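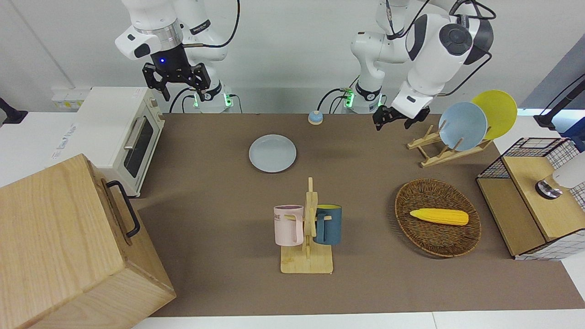

How often does a two-arm tabletop cell need to be recalibrated? At the Jitosdale site the arms are checked every Wednesday and fully recalibrated after 200 hours of operation, or sooner if a gripper has been replaced.

Jitosdale Cell 8

Jitosdale Cell 8 is a bimanual robot workstation operated by the Mitska laboratory at its Jitosdale site. It is used for household handling tasks, including the placing of plates in a rack, the hanging of mugs and the opening of small appliances. The cell was assembled by Fudolham, which also supplies its spare parts.

Layout

The two white jointed arms stand along the far edge of a rectangular table and reach forward over a brown mat. Each carries a black two-fingered gripper. Arms are named from the robot's own point of view, so that the right arm appears on the left to an operator facing the cell. Cables leave the bases behind the mat and are kept slack enough to allow full rotation of the first joint.

The standard kitchen arrangement places a toaster oven against the wall on the right arm's side and a wooden dish rack toward the back on the left arm's side. A mug tree stands in the front half of the mat, with a woven basket beside it. A service bell is set near the back edge, between the bases.

Setup

Setup begins with both grippers raised clear of the mat. The operator confirms that the indicator light on each base is green, then runs the homing routine one arm at a time. Objects are placed only after homing is complete. The mat must lie flat, as a raised corner changes the height at which a gripper meets a plate.

Maintenance

Finger pads are wiped at the end of each shift and replaced when worn. Base bolts are tightened monthly. Cables are inspected for rubbing at the points where they leave the base, and a damaged cable is replaced as a complete unit.

The maintenance log, kept in a format developed by Trương, held 1,754 entries at the last annual review in May. Of these, 79 concerned gripper faults, most of them worn pads or loose connectors.

Repair

A faulty gripper is removed with the arm powered down and supported by hand. The replacement is fitted, the connector is seated, and the arm is homed before any load is applied. Joint faults are not repaired on site. The affected arm is returned to Fudolham, and the cell remains out of service until a replacement has been mounted and calibrated.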